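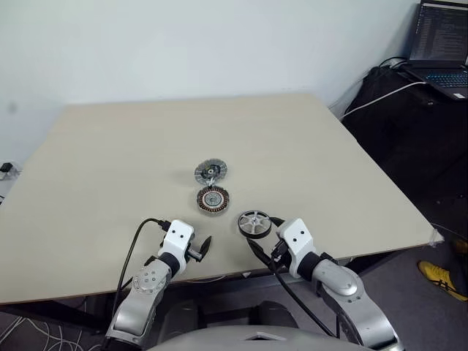
Según Yuzuki Higuchi, conviene leer esta sección entera antes de encender los brazos, y volver a leerla cuando ya se hizo la primera sesión, porque entonces se entiende mejor. Estamos de acuerdo con ella.

4. Enseñar la tarea por control remoto

4.1 Antes de empezar

En este capítulo se explica cómo mostrar al robot una tarea de manipulación con piezas de motor: rotor, estátor y rueda. El operador mueve los mandos de guía y el robot repite el movimiento con sus dos brazos. Cada repetición completa se llama «demostración».

Necesita:
– el robot con las dos pinzas montadas y calibradas (capítulo 3)
– la mesa de trabajo fijada al suelo
– un portátil con el programa Arruda ya instalado
– el juego de piezas de la tarea

ATENCIÓN: El botón de parada debe quedar siempre al alcance de la mano de una segunda persona. El operador tiene las dos manos ocupadas y no puede pulsarlo a tiempo.

4.2 Colocar las piezas

1. Ponga las piezas sobre la mesa, dentro de la zona que alcanzan los dos brazos.
2. Coloque cada pieza plana. Una pieza apoyada en el canto puede rodar cuando la pinza la toca.
3. Cambie un poco la posición entre una demostración y la siguiente. Si las piezas están siempre en el mismo punto, el robot aprende el punto y no la pieza.
4. Compruebe que los cables de las pinzas tienen holgura suficiente para todo el recorrido del brazo.

Nota: El estátor tiene los devanados de cobre al descubierto. No cierre la pinza sobre los devanados; tome la pieza por el núcleo o por el cubo central.

4.3 Grabar una demostración

1. Abra la sesión en el portátil y escriba el nombre de la tarea. Use el mismo nombre para toda la serie, sin acentos ni espacios.
2. Lleve los dos mandos a la posición de reposo y espere la señal sonora.
3. Pulse el pedal una vez. Desde este momento se graba todo, también las pausas.
4. Acerque la pinza despacio. En los últimos centímetros reduzca la velocidad a la mitad.
5. Cierre la pinza hasta notar la resistencia en el mando y no apriete más.
6. Termine el movimiento, abra la pinza y vuelva al reposo.
7. Pulse el pedal otra vez para guardar.

PRECAUCIÓN: Si los dos rotores de prueba llevan imanes, mantenga las herramientas de acero lejos de la mesa. Una pieza atraída de golpe puede dañar los dedos de la pinza.

Cuando trabaja un brazo solo, deje el otro quieto cerca del borde de la mesa. No lo apague: el programa necesita la señal de los dos brazos para guardar el archivo.
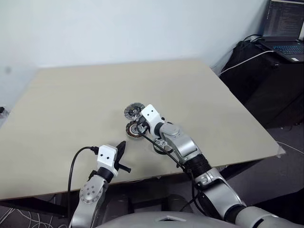 Devendra Srivastava nos escribió que, en su taller, los operadores nuevos corrigen demasiado: tocan la pieza, se retiran, vuelven a tocar, y después el robot aprende también estas dudas. Él recomienda practicar nueve veces sin grabar. Nos parece un buen consejo y lo incluimos en el punto siguiente.

4.4 Cuántas demostraciones hacer

Para una tarea sencilla con una sola pieza, la serie de muestra Skovgate contiene 446 demostraciones. No es obligatorio llegar a este número. Empiece así:

1. Practique nueve veces sin pulsar el pedal.
2. Grabe una primera serie corta y revísela en la pantalla.
3. Borre las demostraciones en que la pieza cayó o la pinza chocó con la mesa.
4. Descanse cada 5 series. El cansancio del operador se nota en los datos.

4.5 Problemas frecuentes

El brazo va con retraso respecto al mando. Cierre los otros programas del portátil y compruebe el cable de red. Si el retraso continúa, repita la calibración del punto 3.7.

La pinza no suelta la pieza. Abra el mando hasta el tope. Si no responde, pulse la parada y retire la pieza con la mano – nunca con el brazo en marcha.

El archivo no se guarda. Casi siempre falta la segunda pulsación del pedal.

Versión revisada el 1 de octubre de 2024. El capítulo 5 trata del entrenamiento con los datos grabados.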